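The arm that forgot how to let go

17 Dec 2022

Two weeks of evenings on the sponge job, and last night I finally found out why Plilik keeps freezing! (Plilik is the arm. Ida Reinholz named it and it stuck.)

The job is simple enough: take a sponge from one bowl, drop it in the other, go back and do it again. It managed 2,962 moves before the first fault, which had me grinning like an idiot. Then the gripper servo stopped answering. Everything above it carried on quite happily, so the arm swung across with its fingers clamped shut and no idea anything was wrong. 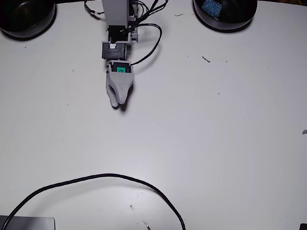

My first guess was overheating, so I put in a pause every 400 moves. No change at all. Waltraud Schwerdtfeger told me to stop fiddling with the code and wiggle the cables, and she was right – bend the gripper lead at full reach and the servo drops off the line, every single time. Lovely to have a fault you can summon with one finger!

The bit I don't like is that the arm kept moving. It now stops dead if any servo misses 2 replies in a row, and I've limited the grip force too. I've got a longer lead to fit tonight, with a proper clip at the wrist, and then it's back to the sponge.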